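Workshop notebook, children's media study — November

Started the coding of the second batch this morning. Leonilde Coelho had already watched the first half of Petmont and left her sheets on the shelf by the window, so I read those before I put anything on. Trying to keep my own scores clean is hard once you've seen hers. Next time I'll do mine first.

The job for this round is narrow. We are coding who speaks, who is spoken about, and who gets to change the plot. Violence and language were done in the pilot and I don't want to reopen them. A film can pass every one of those checks and still have the mother say nothing after the opening song.

Petmont (animated, talking dogs, snow). The lead is a boy dog. His sister is introduced as the clever one and then spends most of the film being fetched from places. I coded her as "affects plot" in the sled sequence, where she picks the route. Leonilde has her as "assists". I went back and watched it again and I still think the choice is hers, but the boy repeats the line straight after and the others respond to him. We need a rule for repeated lines. Proposal: credit the first speaker, and put an R in the margin so we can pull them out later. 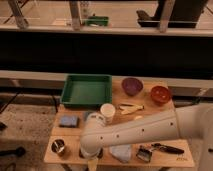 Robot arm over the table

The villain in Petmont is the only character with an accent that isn't the narrator's. He is also the only one who is fat, and there are jokes about it. We have a box for accent but none for body size, so I've been writing it in comments. It should be its own column. If we add it now I'll have to go back over the pilot films, which I'm not keen on, but the comments from the pilot are too patchy to use.

Mirko (live action, boy and grandfather, lost horse). Slower and much easier to code. Very few speaking parts. The grandfather is sad in a way I haven't seen in the others, and he is allowed to stay that way for long stretches. The girl at the petrol station has one scene. She fixes the radiator, then she is told she's pretty, and she's gone. Coded her competence under skills and the remark under appearance. Both boxes get a tick and the sheet ends up looking balanced, when the scene didn't feel that way. I don't have a fix for this. Made a note for the write-up.

Also in Mirko: money. The family is supposed to be broke but the house is enormous and everyone has new boots. Leonilde wants a class category. I agree in principle, but I'd want to see a definition that two people could apply separately and get the same answer. Hers at the moment is "you can tell". Asked her to draft something better.

Trailers. We said we'd code the trailers separately from the films and I had forgotten. The Petmont trailer gives the sister far more lines than her share of the film would suggest, including one that I couldn't find in the film at all. Could be a cut scene. Worth keeping a tally of lines that appear only in a trailer.

Stopped at 2 p.m. for lunch and came back to Plasovow.

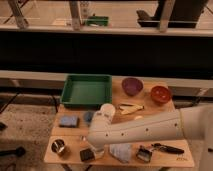 Workspace, back table.

Plasovow is the one with the princess who doesn't want to be a princess. It was recommended to us by a parent as a good counter-example and I can see why. She talks more than anybody else in it. Her friends are all male, though, as are the guards, the cook, the wizard and the frog. There is a queen, but she's a painting. I coded the painting as "referred to, non-speaking" — Leonilde may object.

The makeover scene is played as a joke on makeovers and then she keeps the dress. Watched that part again with the sound off. Without the dialogue it is a straight makeover scene, same music-video cutting, same staircase. I think sound-off viewing could be useful for the very young end of the audience, who may be following the pictures more than the words. Not part of the protocol yet.

Veloso not started. The disc skips in the opening chapter, so I've asked the library for their other copy.

To do:
Write the repeated-line rule and send it to Leonilde.
Add body size column to the sheet.
Leonilde to draft class definition.
Code Plasovow trailer.
Compare our Petmont sheets line by line before either of us touches Veloso.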